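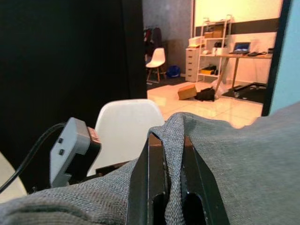

**Who can take part in the Ustness night noise diary?**

Anyone aged 18 or over who sleeps in Ustness or the lower part of Zustton on most nights of the week. You can rent, own, lodge or live on a boat, as long as the boat stays on its mooring.

## What it is

Nogueira is collecting written diaries from people who live near the harbour and the freight road. We want to know which sounds wake people, which ones keep them from getting to sleep, and which ones they have stopped minding. The diaries will be used in a report on night-time deliveries, to be sent to the harbour office and both parish councils. The report will also be put out for anyone to read at Zustton library.

The last survey was a tick-box form posted to 1000 addresses. It asked people to score noise over a whole year, and many wrote in the margins that they couldn't do that. A diary kept at the time should give better answers.

## What you would do

The diary runs for eight weeks, starting in February. Each morning you write down:

- when you went to bed and when you got up
- any sound that woke you, with the time if you looked at a clock
- whether your window was open or shut
- whether you got back to sleep

If nothing woke you, write "nothing". Please don't skip quiet nights. We need them as much as the noisy ones.

Most entries take a few minutes. You don't need to know what made a sound. "Low hum, came and went" is fine, and so is "reversing lorry, I think". Don't stay up to listen for things, and don't go outside to check.

There is a short meeting at the start to hand out diaries and go through the form, and another at the end. Both are at the Tokau building on Quay Street, at 6.30 pm. The entrance is at the side, up the ramp. If you can't manage the stairs inside, tell us and we will use the ground floor room.

## Payment

We pay in vouchers, half at the halfway point and the rest when you hand the diary back. If you miss a few days you will still be paid. If you stop early you keep what you have had so far. Bus fares to the meetings are refunded if you bring the ticket.

## Who we can't take

- Anyone who works for the harbour office or one of the haulage firms that use the freight road
- People on regular night shifts (we hope to run a daytime diary later on)
- More than two people from the same household

Couples and housemates who both take part should fill in separate diaries and not compare notes until the end.

## Your details

Your name is kept apart from your diary. In the report we give the street or the stretch of quay, never the house number. You can ask for your diary to be taken out at any time before the report is printed, and you won't be asked for a reason.

## How to put your name down

Pick up a form from Zustton library, the Ustness post office counter or the front desk at Tokau. Fill in both sides and leave it in the box at any of the three. Forms in large print are kept behind the desk at Tokau.

We have more places for Ustness than for Zustton. If more people come forward than we can take, we will choose so that each street has at least one diary, and keep the other names on a waiting list.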